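Skernon Bench Notes

Home | Gallery | Methods | Stock list | Contact

Search this site Go

Tube racks and dyed standards: gallery

Entries on this page cover the conical tubes, caps and racks used at the Skernon teaching bench for the settling and color comparison series. Text by Matěj Šindelář. The captions record what was used and how it was set out. Procedures are on the Methods page and are only summarized. Click a thumbnail for the larger version.

14 comments | Shared 37 times

Rack, blue plastic

The rack is a two-level type. The top panel has round holes that hold the tube upright, and the lower panel has a second set of openings that keeps the cone from swinging. Large conical tubes need both levels. In a single-panel rack they lean, and a leaning tube gives a slanted sediment line that cannot be read against the graduations.

Racks are washed at the end of each series and left to drain upside down. Dye that gets into the underside of the top panel is hard to see and will mark the outside of the next tube.

Caps

Two cap colors are in stock, green and cream. The color carries no meaning in the series. Both are ridged and both can be turned with a gloved hand. Caps from the Narnuvell pack and caps from the Semple pack are not exchanged, as the threads differ slightly and a mixed pair may weep when the tube is laid down.

Tighten to a firm stop and no further. An overtightened cap has to be held with a cloth to open, and the jolt when it gives disturbs anything that has settled.

Labels

White label band, applied lengthwise. Write the label before the tube is filled. Pencil or a solvent-proof pen is used; ordinary ballpoint comes off on a damp glove. The label goes on the side away from the graduations so that both can be read by turning the tube once.

The number on the label matches the line in the log. The current log ends at entry 748. Tubes without a number are treated as blanks for practice and are not entered.

Liquids

The series runs from yellow through orange and red to dark brown. Yellow and orange tubes are read against a white card. The dark ones are read with a lamp behind the tube, and a reading is only taken at the upper edge of the liquid, where the layer against the wall is thin enough to pass light.

Solids are expected in some of the red tubes. They are logged as "clumped" or "even" with no further grading. A clumped tube is inverted twice, left to stand, and logged again on a second line.

Setting out

Tall tubes go toward the ends of the rack and gaps are left in the middle rows. A full rack is slow to work from, as the fingers catch on neighboring caps. For the color series a rack is never loaded beyond half its holes.

Upright and flat storage

Most tubes stay upright for the whole session. One is laid on the table beside the rack for the flat comparison, which checks the color through the width of the tube over its full length.

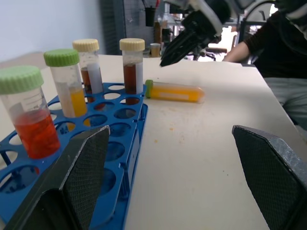
A flat tube is left alone until any movement in the liquid has stopped. The cone raises one end a little, so the reading is taken at the midpoint of the body and never in the tip. After the reading the tube is picked up by the body, turned cap upward and returned to the rack. Laying it back down for a second reading on the same line of the log is not allowed; a new line is started.

Spinning

Tubes that go to the Zidetti centrifuge are run at 3,000 rpm in balanced pairs. Balance by mass, with the cap on. Matching the liquid level by eye is not enough when one tube holds solids and the other does not.

After a run the tube is lifted straight out and set in the rack without tilting. The lid stays shut until the rotor has stopped.

Table surface

White, wiped before and after. A drop of the orange stock shows at once on white and can be taken up with a dry tissue. The brown stock stains if left over the weekend, so the Saturday group wipes twice.

Stock

Conical tubes, large, clear, graduated in mL: 108 on the shelf at the April check. Green caps and cream caps are boxed separately. Two racks are held back as spares and are not to be used for dye.

Corrections to log entries go to Matěj Šindelář with the line number.

Previous gallery | Next gallery | Back to top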